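How I Clean, Tighten and Touch Up My Scissors (and Where They Live Now)

by Marta Hutsuliak
Posted 11/7/24

If your scissors fold the paper instead of cutting it, please don't throw them out yet! I did that for years. I'd buy a new pair, love it for a few months, use it on packing tape and wire ties and who knows what else, and then one day it would chew up a sheet of wrapping paper and off to the trash it went. Then my friend Gil-soo Wang took a pair out of my hand, turned the screw a tiny bit, wiped the blades on his sleeve (don't do that) and handed them back cutting like new. I was a little embarrassed.

So now I have a routine. It takes me less time than a cup of coffee, unless I'm sharpening too, and then it takes as long as it takes.

What you'll want on the table

A couple of soft cloths, one you don't mind ruining
Rubbing alcohol, or nail polish remover if that's all you've got (keep it off plastic handles)
A drop of sewing machine oil or mineral oil
A screwdriver that really fits your pivot screw
Cotton swabs
A fine sharpening stone, if you're going that far
Scraps to test on: printer paper, a plastic bag, a bit of thin cotton

Do the whole thing on a plain table with good light. I spread an old dish towel out first, mostly to catch the drips.

Step 1. Get the gunk off

Most of the scissors I've been handed as "dull" were just sticky. Tape leaves a film along the inside of the blades, dust sticks to the film, and then the blades can't slide past each other. Open the scissors all the way and look down the inside faces under a lamp. If you see a gray smear, there's your problem.

Dampen a cloth with rubbing alcohol, fold it over the back of the blade and wipe from the pivot out to the tip. Always out, never back toward the hand that's holding the handles, and keep your fingers on the spine side. Let the stubborn bits soak for a minute under the wet cloth. I used to scrape them off with another blade and I've got a scratch in my good pair to show for it.

Then take a cotton swab and go in around the pivot. You'll be disgusted. Keep going until the swab comes out clean, and dry everything well. Stainless steel will put up with a lot, but it can still spot if you leave it wet, especially right in at the screw.

Step 2. Check the pivot

Hold the scissors by one handle with the blades pointing away from you, open them, and let the other handle go. On a pair that's adjusted right, the loose side should drift partway closed and stop. If it drops shut like a trapdoor, the screw is too loose. If it doesn't budge, it's too tight, or there's still gunk in there and you're going back to Step 1 (sorry).

Turn the screw a hair. I mean it, a hair! Then open and close a few times and try again. Over-tightening makes the blades grind on each other, and you can feel it as a gritty drag in the handles. Some scissors have a rivet instead of a screw, and those you mostly have to leave alone. Gil-soo taps loose ones with a small hammer on a steel block. I've watched him do it and I've decided I'm not going to.

Step 3. One drop of oil

Open the blades, put one drop at the pivot, work them open and shut a dozen times, and wipe off everything that comes out. Then wipe the blades again with a dry cloth. Then cut some scrap paper until it stops leaving a mark. If you skip that last bit, your next birthday card gets a nice translucent stripe across it. Ask Sânziana Vasiliu about her invitations.

Kitchen scissors get food-safe mineral oil and nothing else.

Step 4. Test before you sharpen

Cut a long strip of printer paper, using the whole length of the blade right down to the tips. Then the plastic bag. Then the thin cotton. Paper is forgiving and cotton isn't, so if the fabric cuts cleanly at the very tip, you're finished and you can go put your feet up.

If it snags in one spot every time, look for a nick there. Close the scissors slowly in good light and you'll usually feel it before you see it.

Step 5. Touching up the edge

People will tell you to cut through aluminum foil or sandpaper. Foil can smooth over a tiny burr and it's fine in a pinch. Sandpaper I've gone off completely — it roughs up the inside faces, and those are the faces you want smooth.

What I do is use a 3000 grit stone. It's very fine, so it's slow, and slow is good when you're learning. If your edge is really blunt you'll have to start on something coarser, and that's where I'd hand them over to a sharpener and feel no shame about it.

Soak or wet the stone however its instructions say. Open the scissors wide (or take them apart, if the screw lets you, and put the screw in a saucer before it rolls under the fridge). Look at the blade edge-on and find the narrow slanted strip along the cutting edge. That's the bevel, and that's the only part you're working on. Lay it flat against the stone. If you can't tell whether it's flat, color the bevel with a marker, make one light pass, and see where the ink went. When the ink comes off evenly, you've got the angle.

Now draw the blade across, pivot end to tip, in one smooth stroke with light pressure. Lift, go back, do it again. Same on the other blade. Stop and check often.

Leave the flat inside face alone! I can't say that loudly enough. The insides are usually hollowed a touch so the blades meet only at the edge, and if you grind them flat the scissors may never cut right again. Wipe off the slurry, close the scissors gently once or twice to knock off the burr, wipe again, and go back to your scraps.

Serrated edges, pinking shears and anything expensive that belongs to somebody else: leave it to a professional. Do-yoon Song lent me his tailoring shears once and I gave them back exactly as dull as they came.

Step 6. Give them a home

All this work is wasted if the scissors go back in a drawer to rattle around with the batteries and the corkscrew. The tips are what suffer. Mine used to live in a mug, points up, and I stabbed my wrist reaching past them for a pen. So if you like a mug or a jar, put them in points down, with a bit of felt in the bottom.

What I like better these days is a small wooden box with a lid. I talked everyone at our Barerbridge get-togethers into trying one for their table, and we've mostly kept it up. A lid keeps out the dust, and a compartment at the front is just right for the little stuff you grab all day, like clips and pencil stubs. Before you buy one, measure your longest scissors closed, from the tip to the bottom of the loops, and add a finger's width. I didn't, and now I own a very pretty box for tea bags.

A few things to look at in a box:

The latch. Small ones are fine, but open and close it a few times before you trust it with anything you carry around.
The bottom. Lay in a strip of felt or cork and the blades won't skate.
The finish. Let a freshly painted or stained box air out for several days with the lid up.
The spot. Put it at the far side of the table, where your elbow won't find it.

And a few packets of silica gel in there don't hurt if your room gets damp. Mine does, every December. 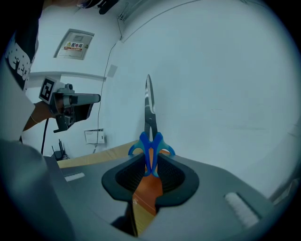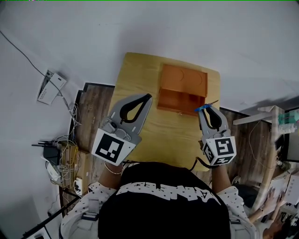
Trimness, issue 571, page 5

The blue-handled pair is the kind I'd tell a beginner to practice on. They've got long stainless steel blades, and a pivot screw that's easy to find, just above the loops. Try the drop test on a pair like that first and you'll get the feel of it quickly. The orange box on the table is the style I was going on about, with the lid, the open compartment in front and the tiny metal latch.

A few questions I get asked a lot:

How often should I do this? I wipe mine after any job with tape. The screw and the oil I do when they feel stiff, and the stone comes out maybe twice a year.

Can they go in the dishwasher? Only if they say so, and even then I'd wash them by hand. Take-apart kitchen scissors are wonderful for this, so pull them open, wash each half and dry them before they go back together.

The plastic handles have gone tacky, what now? Warm water and dish soap, then a paste of baking soda on a damp cloth, then rinse and dry. Go easy around the pivot and oil it again afterward. Geum-ok Yeon dusts hers with cornstarch when she's finished — I haven't tried it yet, but her handles do feel nice.

Is one pair enough? For me, no. I keep one for paper, one for fabric and a beat-up pair for everything horrible. Tie a ribbon on the fabric ones and tell the whole household what the ribbon means.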